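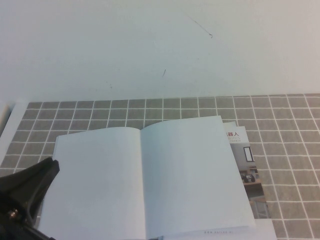
**Boletín de julio — papel, cuadernillos y lo que hay que sacar del armario**

Voy rápido que cierro esto antes de las ocho y todavía me falta la agenda.

Lo primero, el papel. El armario del pasillo no cierra. Llevamos desde primavera metiendo ahí catálogos, folletos de feria, programas de mano, cuadernillos a medio usar, y la puerta ya va con una goma. Así que este mes toca vaciarlo. Entero. Lo hacemos por la tarde, a partir de las cinco, y quien pueda que venga con una caja vacía (de las de fruta van bien, de las de zapatos no, se quedan cortas).

Cómo lo vamos a hacer:

- Todo fuera, sobre las mesas. Sin clasificar todavía.
- Se hojea de principio a fin. Hay catálogos con páginas en blanco al final, o entre medias, y esas se guardan.
- Lo impreso por las dos caras y que no quiera nadie, al contenedor azul.
- Portadas con buen color o buena foto: a la carpeta grande de recortes.
- Grapas fuera con el quitagrapas, por favor, no con las uñas ni con el cuchillo de la cocina. El cuchillo de la cocina ya no corta nada.

Sobre las páginas en blanco. El año pasado salieron 169 hojas buenas solo de folletos viejos, y con eso se cosieron 17 libretas que se fueron casi todas en el mercadillo. El papel satinado no sirve para pluma, se corre, pero con lápiz blando aguanta y con rotulador permanente también. El mate es otra cosa. El mate es oro. Si dudáis, pasad el dedo: si resbala y brilla a la luz, montón de la izquierda; si agarra un poco, montón de la derecha. Y si seguís dudando preguntadle a Finbarr Tierney, que para eso lleva el taller.

Los folletos en otros idiomas NO se tiran sin preguntar. El mes pasado acabó en el contenedor uno con unos caracteres preciosos en la cubierta y hubo disgusto. Para collage son lo mejor que tenemos, las letras grandes sobre todo. Carpeta aparte, la verde. Da igual que no sepamos lo que pone.

**Taller de encuadernación**

Sigue igual, en la sala del fondo. Este mes: cosido a caballete y, si da tiempo, tapa blanda con solapa. Para el caballete hace falta que el pliegue quede bien marcado, que es donde falla casi todo el mundo. Plegar de una en una, pasar la plegadera dos veces, y luego juntar. Si plegáis el taco entero de golpe el lomo queda gordo y el cuadernillo se abre solo encima de la mesa como un libro de recetas. No es grave pero queda feo.

Medidas, porque me las habéis pedido tres veces:

- Agujeros a 40 mm del borde superior y del inferior, más uno en el centro.
- Hilo: tres veces la altura del lomo. Encerado si hay.
- Recorte final con cúter nuevo y regla metálica. La de plástico ya tiene mordiscos.

El hilo lo traemos otra vez de Wundby, el crudo y el azul oscuro. El rojo no quedaba. La cola sigue siendo la de Ó Briain, bote grande, está debajo del fregadero — cerradlo bien, que el anterior se nos quedó echo una piedra.

Quien quiera venir por primera vez que avise antes, con una nota en el buzón de la entrada vale. Caben hasta 17 personas apretándose, mejor menos. Se puede traer papel de casa. Partituras, mapas, manuales de electrodomésticos, lo que sea con pliegue.

**Las mesas**

Ruego. Las mesas de azulejo se limpian con trapo húmedo y ya. Nada de lejía en las juntas, que luego quedan unas más blancas que otras. Y no se corta encima: para eso están las bases verdes, hay varias detrás de la puerta. La cola, si cae en la junta, se quita en el momento o no se quita. Lo digo por experiencia.

Para secar los cuadernillos encolados, entre dos tablas y con peso. Los ladrillos envueltos en tela están en la balda de abajo. Toda la noche, no media hora.

**Cuentas rápidas**

Del mercadillo entraron 516 euros, entre libretas, postales y los marcapáginas. Va para hilo, cúters y la cizalla de segunda mano que vimos en Cirbridge, si es que sigue allí. Si alguien pasa por la zona que entre a preguntar y, de paso, que mire la cuchilla.

**Suelto**

- Se busca la plegadera de hueso, la larga. Tiene una muesca. Se la llevó alguien sin querer, seguro.
- Los catálogos de Rerkeck de muestras de cartulina están en el mostrador, coged uno por cabeza.
- La carpeta de recortes se puede consultar pero no sale de la sala.
- En agosto no hay taller. En septiembre sí, misma hora, y empezamos con cosido copto, id practicando el nudo.
- Las cajas llenas se dejan en la entrada, pegadas a la pared, dejando paso para el carrito.

Si falta algo me lo decís y lo meto en el próximo. Me voy corriendo que cierran la imprnta.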